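Plates that promise to shrink your dinner

January 18, 2021

Every January the small plate comes back. This year it's a newsletter from an outfit called Wurkberg, telling me that if I swap my dinner plate for something smaller, and preferably in a color that clashes with my food, I'll eat less without noticing. I have my doubts.

I tried it in September. Same pasta, small plate, two weeks. I noticed. I noticed so well that I went back to the stove for more, and one night I weighed it all: 509 grams over two trips, against 403 the last time I'd used a big plate. One kitchen, one greedy person, so make of that what you like -- but the newsletter gives no numbers at all.

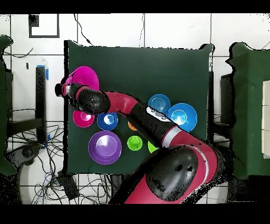 Yanti Pattinasarany wrote in to say I'm being unfair, that the plate was never supposed to do the work alone, and that for her it helps simply because getting up for seconds makes her stop and ask if she's still hungry. Fine. I can believe that. It's a different claim from the one being sold, though, and you could get the same pause by leaving the pot in the kitchen.

And it is being sold. The Jusach "portion set" costs 60 dollars, or 80 with lids. My cereal bowls cost next to nothing and hold a portion too, if I put one in them. The color part bothers me more. Red is meant to put you off, unless you read the Nuchit blog, where blue does that and red makes you hungry. They can't both be right.

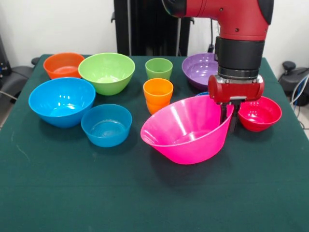
What I'd want to see before buying

A test that runs longer than a couple of weeks, in people's own homes, with second helpings and late snacks counted. If Wurkberg has one, I'll read it.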